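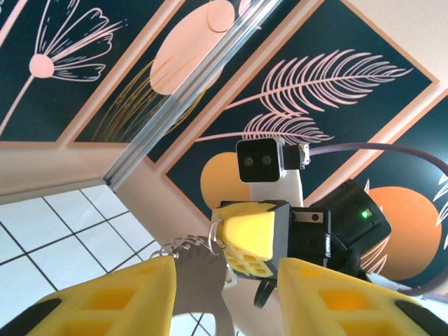
Ballon de match Valoletti 300

Taille 5, cousu machine, usage terrain naturel et synthétique
Réf. 3753

Le Valoletti 300 est un ballon de football pour adultes qui n'a jamais promis à personne de frapper mieux. Il est rond, il le reste, et il revient du fond du talus à peu près comme il y est parti. Pour les coups francs en lucarne, voyez avec votre entraîneur.

L'enveloppe est en polyuréthane grainé, collée sur 4 couches de toile. La vessie est en butyle, ce qui vous épargnera la corvée de pompe avant chaque séance. Comptez un regonflage toutes les deux semaines en saison, un peu plus souvent si vos défenseurs ont pour habitude de dégager sur la départementale.

Le toucher est ferme les premières séances. Certains gardiens parlent de « parpaing ». Le cuir synthétique s'assouplit ensuite, les gardiens aussi.

Caractéristiques
Taille : 5
Poids : 430 g
Pression conseillée : 0,8 bar
Vessie : butyle, valve remplaçable
Coloris : blanc et bleu, ou orange pour les terrains enneigés et les optimistes
Livré dégonflé, sans pompe ni aiguille

Et par rapport au Bagheri ?

On nous pose la question chaque mois d'août, au moment des commandes de club. Le Bagheri est plus souple, plus joli et coûte presque le double. Il convient très bien aux équipes qui jouent au sol. Le 300 s'adresse à toutes les autres — les longs ballons, le vent de travers, la surface de réparation pelée dès l'automne. Pour les moins de 13 ans, prenez la taille 4, vendue sur une page séparée.

Commandes de club

À partir de 25 ballons, le filet de transport Cluvau est offert. Il ferme avec un cordon qui fera des nœuds, nous avons essayé trois fournisseurs et renoncé. Marquage au nom du club possible, une couleur, délai de trois semaines. Relisez l'orthographe avant de valider : nous imprimons ce que vous écrivez.

Avis

« Une saison complète à Trullham, un seul ballon perdu, et c'était dans la rivière. Je retire une étoile pour la couleur orange, qui attire les chiens. » Myrtle Whitlock

Garantie couture et forme : un an. La rivière n'est pas couverte.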